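Home | Visits | Buying Notes | Workshop Diary | Contact

A Tuesday at Gratholm: looking at arms before we spend anything

I'd been promising myself a trip to the Gratholm open day for ages, and this March I finally got on the early train with a notebook, a flask and our rather modest budget written on the inside cover.
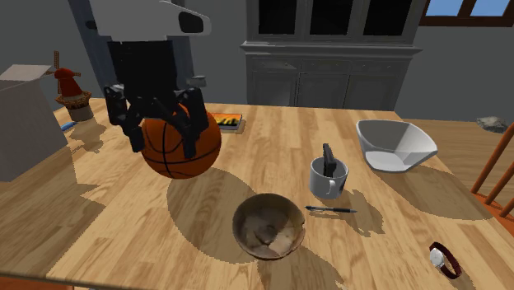 We have 3000 pounds to put towards a first arm, and I wanted to come home knowing whether that was sensible or silly. The people at Gratholm couldn't have been kinder about it (nobody laughed, which was a relief!) and they sat me down with tea before showing me a single price list.

Their strongest advice was to spend a good while in simulation first. They practise grasping on a computer-rendered table with ordinary household things on it, a ball, a mug, a pen, a bowl, and they said you learn a great deal about which gripper you need before you've paid for one. A fingered hand is lovely but dear. The plain two-jaw gripper from Cordeiro is 800, and for the sort of sorting we do at Mondedon I suspect it would serve us very well, though I did come away hankering after fingers.

After lunch (a very good leek pie) we went through the running costs, and I filled four pages. Spare finger pads, a proper bench to bolt the thing to, the yearly service, and the software licence from Bolel, which is 30 a month for each seat. I'd forgotten the bench altogether. They also suggested holding back 20 per cent for the things you only find out you need once the crate is open, and I've already redone my sums with that in.

My plan now is to ask for the simulation licence first, run it through the summer, and put off the arm itself until autumn. I missed the 4 o'clock train because I was still asking about cables, but the next one had a trolley on it, so no harm done.

Comments

benchmonkey: Do ask about delivery. Ours cost more than the gripper pads did for two years.

Tilly_W: Is the licence cheaper if you pay yearly? We're in the same boat.

oldlathe: Glad you mentioned the bench, we forgot ours too.

Recent posts
Second-hand conveyors: what to check
Our compressor, one year on
Notes from the Mondedon tool fair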